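Cleaning out the old PC (finally)

June 21, 2023

So I have been promising myself since December that I'd do something about the old desktop computer, and this week I ran out of excuses. It's been sitting beside my desk for ages, getting kicked by my chair, and lately the clock had started resetting itself every time I unplugged the thing. I'd turn it on and it would think it was years ago. My friend Dalia said "that's the coin battery, you goof" and she was very sure about it, so I believed her.

I'm not a computer person, I should say that up front! I can follow a video and I own one decent screwdriver. That's the full list of my qualifications. But I cleared off the work table, put my phone on silent and got going.

Getting in

The side panel took me way longer than it should have. There were screws on the back that I had painted over (long story, involves a shelf) and one of them was so stubborn I had to go borrow a better screwdriver from Ashraf next door. He wanted to stay and watch. I said no – I don't work well with an audience – but I did promise him coffee later.

Before touching anything inside, I unplugged the power cord and held the power button down for a few seconds, then touched the bare metal of the case. Dalia is strict about that part and I have decided to be strict about it too. Then I took a soft paintbrush and a can of air and went around the corners of the case and the fan blades. I hold the fan still with a finger when I spray it so it doesn't go whizzing around. The dust bunnies went out to the porch with me and the cat was extremely interested.

I have to admit I kind of love looking at the board now. All that tiny white lettering on the green, and the little parts crammed in next to each other like a town from an airplane window. Some of the printing is upside down depending on which way you've laid the case, so I spent a while with my head tilted like a confused dog, trying to read the labels around the coin battery.

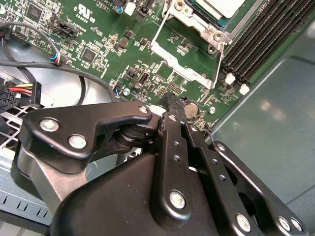 Swapping the battery

The new one cost me 3 dollars at the drugstore, and I bought it after checking the number in my manual. Mine has a little clip at the side that you push back gently, and then the battery pops up enough to grab. Remember which side was facing up! I wrote it on a sticky note and stuck it to my sleeve.

Next on the list is the drawer of mystery cables. Samah has already claimed anything that fits her old printer, and the rest I'm going to sort on the floor with a podcast on, probably this weekend if the weather stays gross.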